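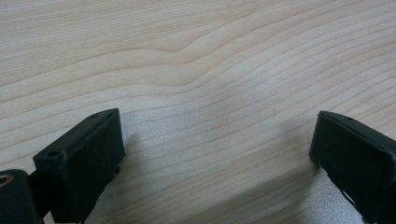 图7-1 浅色木桌面,木纹横向起伏。

# 第七章 一份警方通报里有什么

我入行后写的第一条案件消息只有四句话,错了三处。错在哪儿,这一章后面会一处一处拆给大家看(对,丢脸的事我打算全交代)。当时我在斯托尔蒂斯(Stoltis)的一家地方报纸跑社会新闻,手里一张传真,截稿前半小时,编辑在走廊那头喊我名字。传真上写的是一桩仓库盗窃案:古尔特尔公司(Gultel)存放在城郊的一批蓄电池不见了,警方带走了一名货车司机。我把传真改得顺口一点,加了个标题,交了。标题是《盗窃三百块电池,司机落网》。

你先别往下翻,把这个标题再读一遍,看看能挑出几个毛病来。

我当时一个也没看出来。第二天早上,版面编辑特蕾西·彭罗斯(Tracey Penrose)把报纸摊在我桌上,用红笔圈了“盗窃”,圈了“300”,又圈了“落网”,然后去倒咖啡了,一句话没说。我盯着那三个红圈看了好半天,才慢慢觉得后背发凉。

## 7.1 从那三个红圈说起

先说“落网”。通报原文用的词是“带回询问”。询问一个人,说明警察觉得他可能知道点什么,他可以是嫌疑人,也可以是证人,还可能只是恰好那天开车经过。“落网”这两个字呢,读者一看就认定了:贼抓住了,完事。这位司机姓王(Vương),是越南裔,在那条线上跑了很多年车。他当天晚上就回家了,后来也没有受到任何指控。可是报纸已经印出来了,他女儿的同学都看见了。

再说“盗窃”。通报里写的是“货物去向不明”。听起来像在兜圈子是不是?我年轻的时候特别烦这种说法,觉得警察写东西怎么这么拧巴,不见了就是被偷了嘛!可是仓库里的东西不见,原因多得很:账记错了,发错了车,被另一家客户提走了,甚至从来就没入过库。警方在没查清之前不肯写“盗窃”,人家是有道理的。我替他们写了,就等于我替他们下了结论。

最后是那个数字。300 是哪儿来的?通报里有,白纸黑字,所以我理直气壮。彭罗斯问我:“谁数的?”我答不上来。我打电话过去问,才知道这个数是古尔特尔公司报案时自己填的,警察只是照抄在表格里。而管仓库的普罗武拉公司(Provura)手里的出入库单,对不上的数是66。两个数字差得这么远,哪个对?案子过了很久才弄清楚,那是后话,7.4 节会讲。我想让你记住的是,通报里出现的数字,不一定是警方核实过的数字,它可能只是某个人说过的一句话,穿了件制服而已。

## 7.2 通报是写给谁看的

很多同学(包括当年的我)拿到警方通报,第一反应是把它当成一篇写得不好的新闻稿,恨不得马上动手润色。我建议你换个想法,把它当成一份公文,有人起草,有人审核,有人签字,每个人都怕自己负责的那一块出岔子。所以你会发现它的句子很有意思:凡是能担保的地方写得又短又硬,凡是没把握的地方就开始绕。

比如下面这一段,是我按当年那份通报的格式重新整理的,地名做了简化:

> 2024年6月12日,我局接到报案,称一批工业用蓄电池在城北某仓库内去向不明。报案人称涉及数量为300块。我局已派员到现场开展工作,并将一名相关人员带回询问。目前有关情况正在进一步核查中。

(日期我换成了新的,免得你们去翻旧报纸把我那篇大作找出来。)

来,一句一句过。第一句有两个层次:“我局接到报案”,这是警方自己的事,它能担保;“称”字后面的内容,是别人讲的,它不担保。第二句更明显,“报案人称”,四个字就把责任放回报案人那边去了。第三句里的“派员到现场”“带回询问”都是警方自己做的事,可以直接写。第四句嘛,你以后会见到无数次,见到它就说明眼下没有更多可以告诉你的了,别硬挤。

我后来养成一个笨习惯,每拿到一份通报,先用两种颜色的笔画线。蓝色画警方自己做过、看过、能担保的,橙色画转述别人的。画完以后数都不用数,一眼就知道这份东西有多少是实的。那份通报要是画出来,大半是橙的,而我那条四句话的消息呢,读起来全是蓝的。你看,问题就在这儿了!

## 7.3 几个容易写歪的词

这一节我想放在前面讲,后面的练习都用得上。下面这些词,各地警方的用法会有出入,法律上的界线也要以当地的法条为准,我只讲写稿时的分寸。

**询问、讯问。** 一字之差,听起来几乎一样,电话里特别容易听岔。一般说来,前者多用于证人和受害人,后者用于嫌疑人。电话采访的时候请对方把字说清楚,宁可被人嫌啰嗦。我就被嫌过,对方说你们报社的人是不是耳朵不好,我说是,麻烦您再讲一遍。

**传唤、拘留、逮捕。** 三个词背后的手续和轻重都不同,不能为了避免重复换着用。中学作文老师教我们同一个词别老用,跑案件新闻的时候请把这条忘掉。通报里出现五次“拘留”,你就写五次“拘留”。

**嫌疑人、罪犯。** 判决生效之前只有前者。标题里也一样,标题字数紧张不是理由。

**现场。** 这个词容易叫人偷懒。发现东西少了的地方叫现场,东西真正离开的地方也叫现场,它俩可能隔着几十里。电池那件事里,警察先去的是仓库,可真正要紧的东西后来是在一间办公室的单据夹里找到的。

**涉案金额。** 谁估的价?按新货算还是按旧货算?含不含运费?当年古尔特尔公司对外讲每块值500,保险那边的人私下跟我讲200都嫌多。我两个数都没写,彭罗斯那次倒是点了点头。她点头的时候很少,所以我记得牢。

## 7.4 回到那间仓库

好,现在可以把这件事从头讲一遍了。我打算按我当年得知消息的顺序讲,所以中间会有些乱,会有你读着读着想插嘴的地方。请你在页边把想问的问题写下来,先别管答案。等到七月那份补充通报出现的时候,再回头看看你的问题里有哪些已经被回答,有哪些连警方也没有提。

开始之前,手边备好三样:蓝笔,橙笔,还有一张白纸,用来记人。白纸上先写三行:报案的一方是古尔特尔公司,保管的一方是普罗武拉公司,跑车的是王师傅。每一行后面留出空位,将来写“他说过什么”和“谁能证明”。第二个空位多半会空很久,空着就空着,别拿猜的去填。

报案电话是早上打来的,打电话的人在古尔特尔公司管库存,前一天刚休完假回来。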